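How to Oil a Wooden Tabletop So It Stays Nice

I have been oiling tables for years now and I still get excited every time that first coat goes on. The grain jumps out, the color gets deeper, and a tired old top suddenly looks like something you want to eat dinner on. If you've got a bare or worn table and a free afternoon, you can do this!

What you'll need

Sandpaper in 120, 180 and 300 grit
A sanding block (cork is lovely, but any will do)
Food-safe hardwax oil or plain tung oil
A few lint-free cotton rags
A white nylon pad
Gloves, and a jar of water with a lid

Getting the surface ready

Clear everything off and wash the top with warm water and a tiny drop of dish soap. Wipe it down and leave it overnight. I used to skip the overnight part and wondered why my sandpaper kept clogging up.

Start with the 120 and go with the grain, always with the grain. Keep the pressure light and let the paper do its job. If there's an old water ring, work well past it on both sides so you don't end up with a dip. Then move on to the 180 and finish with the 300, brushing off the dust every time you change paper.

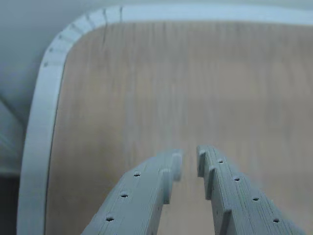 Once the sanding is done, run your bare palm over the whole top with your eyes closed. You'll feel rough spots you would never see. My friend Orla Egan taught me this one, and she finds every single scratch I miss (it drives me a little crazy).

Next, wipe the top with a damp rag. The fibers will stand up and it'll feel fuzzy again, which is fine. Let it dry, then go over it once more with the 300, very gently.

Putting on the oil

Pour a small puddle, smaller than you think, and spread it with a rag in long strokes. My kitchen table took almost 64 ml for the first coat and a lot less for the second. Let it soak in for fifteen minutes, then wipe off everything still sitting on the surface. Any oil you leave behind will turn sticky, and sticky is a pain to fix.

Give it a full day, rub lightly with the nylon pad, and do it all again. Two coats are plenty for a side table. I do three on anything that sees spaghetti.

About those rags: oily rags can heat up and catch fire by themselves, so please don't ball them up in the trash. Drop them in the jar of water and close the lid, or spread them flat outside until they're stiff.

Looking after it

Go easy for the first week, with no wet glasses or hot pans. After that, a damp cloth is all you need for daily cleaning. I put a fresh thin coat on mine every April, when I can leave the windows open, and it takes less than an hour including the wiping.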